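Laundry bench, week 6

August 5, 2019

Okay, so the cable saga is finally over (I think). If you read my July post you'll remember me whining about wires drooping into everything. I pulled the lot out, bought a length of slotted duct and ran it along the front rail, then tied the rest down along the arms themselves. It took me 14 hours spread over far too many evenings, and my knees have not forgiven me.

Kanako Tamura dropped by to help me with the folding routine, and we went straight for the hard stuff – a basket of mixed laundry in the back corner. 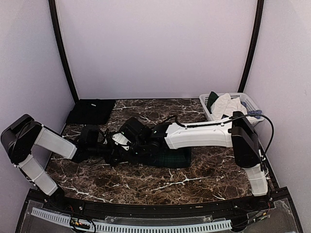

Both arms busy over the green plaid, basket behind.

I'm still not happy with how close the two grippers get to each other in the middle. I've slowed both arms down near the center line, which makes everything look terribly sleepy, but I've already paid for one wrist joint this year and it was over 120 dollars. Sleepy is fine!

Dark fabric is my other headache. Black on a brown marble pattern is hard enough for me to see at night, never mind the software. Faizal Hidayat keeps telling me to cover the top with something plain, and he's probably right, but I like my marble.

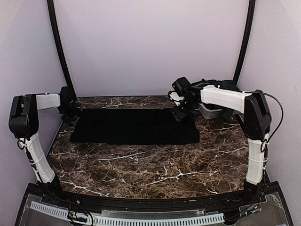

Black cloth laid out on the far half, one gripper at each side.

Next job is the clear strip by the rail, which is scuffed to bits and needs replacing. If anybody has a spare piece, email me.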